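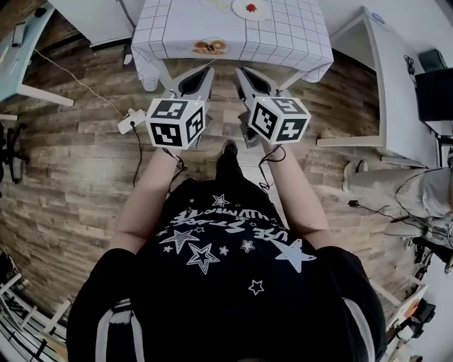

Buying and budgeting: the questions I get most

How many hand-held grippers should I order?
Start with two. I ordered 5 for our Wedard room and most of them stayed in the cupboard until June.

What does one cost?
Our last Harska pair came to $1073 with cables. Shipping was extra, grr.

Do I need an arm straight away?
Nope! You can record plenty by hand first – I'd hold off on the arm until next year's budget.

What gets forgotten?
Power boards, spare cables and plates. I put 10 per cent aside for bits like that, and a bit more for food if you're doing table tasks.

How much room should I plan for?
One small table and space to walk right around it. Desks can go along the walls.

Can I lease?
Lotel does it, with a minimum of 40 weeks. Ask for the cancellation terms in writing before you sign.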